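Rules for Robots That Work in Kitchens

People who cook follow rules. They wash their hands, keep knives away from the edge of the counter, and check that the stove is off. Robots that work in kitchens need rules too. A rule written for a robot has to be very exact, so that the machine and the people near it both know what should happen.

One kitchen job that robots practice is putting eggs in a box. It is a hard job for a machine, and it shows how the rules work.

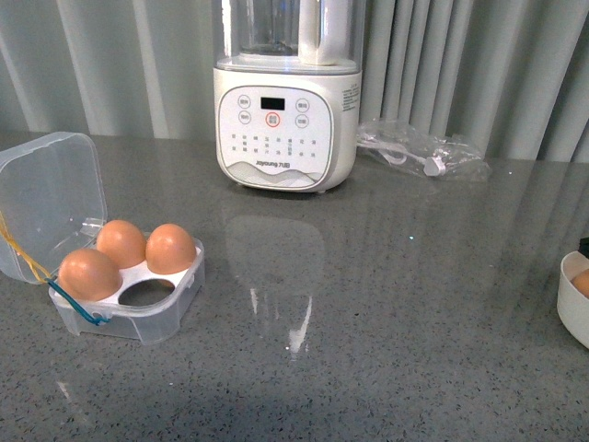
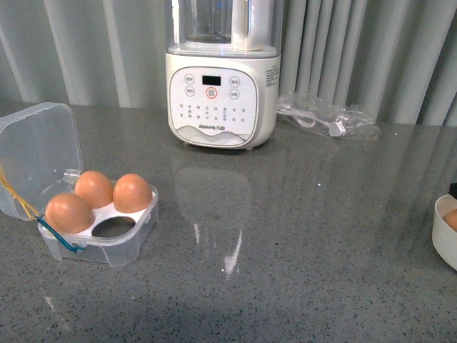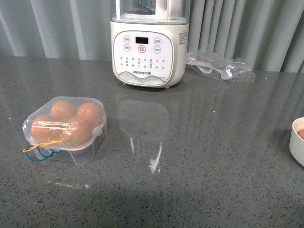

The egg job. The box is open with one empty cup in the first two pictures. In the third it holds four eggs.

Rule 1: Know what else is on the counter

An egg box is rarely the only thing around. Look to the right of the box and you will find a white kitchen machine with a clear jar, and next to it a plastic bag. The robot has to reach the eggs without bumping either one. Before a job starts, a person decides which things the robot may touch. Everything else is off limits.

Rule 2: Use a gentle grip

A robot hand can squeeze much harder than it needs to. Engineers set a limit on the squeeze, and the robot may not go past it. If the hand feels more push than it should, it stops closing. The limit for an egg is much lower than the limit for a can of soup.

Rule 3: Slow down near people

A robot arm may move quickly when it is alone. When a person comes close, it must slow down or stop. Some robots use sensors to tell when someone is near. Others work behind a fence or a clear wall, and the arm shuts off if the door is opened.

Rule 4: Have a stop button

Most large robot arms have a big red button for emergencies. Pressing it makes the arm stop. The button has to be easy to reach, and nothing should be piled in front of it. Phúc Nông, who tests robot arms at a company called Guvberg, presses the button at the start of each day to check that it works. If it does not, the arm stays off until it is fixed.

Rule 5: Keep it clean

Raw eggs can carry germs. If a shell cracks, the job stops. A person wipes the counter and cleans the robot's hand before anyone starts again.

Who writes the rules?

Some rules are called standards. A standard is a set of instructions that many experts have agreed on. Companies in different countries can use the same one. Other rules are made by one workplace for its own robots, and those are often taped to the wall where everyone can read them.

Words to know

Sensor: a part that lets a machine notice things, such as light, touch, or distance.

Standard: an agreed set of rules for making or using something.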